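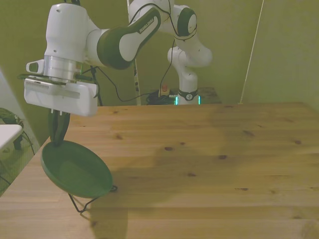 Green plate held above the wire stand, pine table, Farina workshop.

Apr 15, 2021

The plate-handling build at the Farina workshop continued this morning, with Ginevra Barbieri present for the first two hours. The purpose of the session was to review the approach to the wire stand, which had been left unresolved in January.

The stand is narrow, and the plate must be lowered nearly on its edge. The height above the table in the former program had been set for the old Testard bench, which we gave up in the winter. All waypoints were therefore taught again with respect to the pine table. The speed was held at 60 millimeters per second throughout. Ms. Barbieri asked that the grip force remain unchanged until the new finger pads arrive from Flureck, and this was agreed.

The log file now stands at 367 entries, of which 116 concern the plate. I have begun moving the older ones into a separate folder. The notes on the mugs are in poor order and will need a full afternoon.

The cable along the upper links requires attention. It should be given a fixed path before any wider movement is attempted. I have requested clips from Plernex, together with a second wire stand of the same pattern. The shared fund holds 2,000 euros for the season, and both purchases fall well within it.

A member of the woodworking section inquired whether the table would be available in the evening. He was informed that it would not. He was courteous, and borrowed the long clamps instead.

Outstanding: waypoint names, a copy of the program for Ms. Barbieri, and the key to the upper cabinet, which I have again taken home.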